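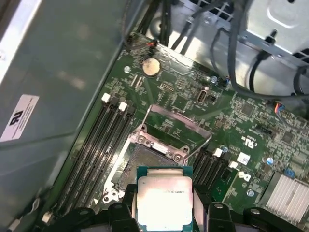

# Dotureo Bench Chores

A data card for people who want to know whether a machine can do the dull parts of a job yet. Short version: some of them, on a good day, with the lid already off.

## What's in it

Dotureo is a set of 2301 recorded attempts at small jobs from two places where small jobs pile up: the repair bench and the house. The bench half is mostly desktop workstations – seating processors, closing sockets, pushing in memory, plugging in fan leads. The house half is towels, jars, dish racks and the sorting of cutlery, which turned out harder than the processors and a good deal less respected.

Each attempt comes with:

- wrist video
- gripper position and closing force
- a plain text line saying what the job was
- a result: done, partly done, or stopped by a person

"Stopped by a person" covers everything from mild concern to shouting. We did not split it further.

## Why a CPU socket

Putting a processor in its socket takes a person a few seconds and no muscle at all. You line it up, lower it straight down, let go. The trouble is the field of tiny contact pins underneath, which forgive nothing, and the fact that a processor is a flat square with very little to hold. Grip it by the left and right edges and you have it. You also have two fingers that need somewhere to go when the part reaches the socket.

The E5-1630V3 is a fair test piece for this. It's old enough that a mistake costs lunch money, and it fits boards that offices throw out by the cartload. The case around the board is where the real job lives, too: cables hanging down, sheet metal leaning over the memory slots, a heatsink parked in the corner. Lab demos like a bare board on a clean mat. Repair shops have yet to see one.

## How the attempts are labeled

A seating job counts as done when the processor sits flat and the arm has let go without dragging it. Closing the load plate and the lever is a separate job with its own label. We had them as one job until August, and the numbers looked terrible. Now one number looks fine and the other looks terrible.

Board damage is marked `bent_pins`. Please don't filter these out before training. They were expensive.

## Baselines

Two policies ship with the card:

- **Allen** – copies human demonstrations. Smooth, confident, and equally confident when it is wrong.
- **Oyelaran** – slower, uses force readings, backs off when something pushes back. It backs off from cables as well, and from one towel.

Allen does better on the house jobs. Oyelaran is the one we'd let near a board we liked. Neither can open a case, find the right screwdriver, or pick up the screw that rolled under the bench, so your technician's position is safe for now.

## Known problems

- Bright metal washes out under the bench light. Models that rely on markings on the heat spreader lose them at the worst moment.
- Sockets are open at the start of every seating job. A person lifted the lever and the plate.
- Towels are all one size. Sorry.
- 11 attempts have force readings with the sign flipped. They are listed in `errata.txt`.
- The word "gently" appears in the job text and has no measurable effect.

## Getting started

Unpack the archive, run `check_files.py`, then open the small split first. It holds 1000 attempts and fits on an ordinary laptop. The loader expects 3 folders: `bench`, `house` and `meta`. If it complains about `meta`, you unpacked it inside `house`. Move it up one level.

Card last edited Tue 6 February.

Contact: the Zorkinex data desk | © Zorkinex | Back to top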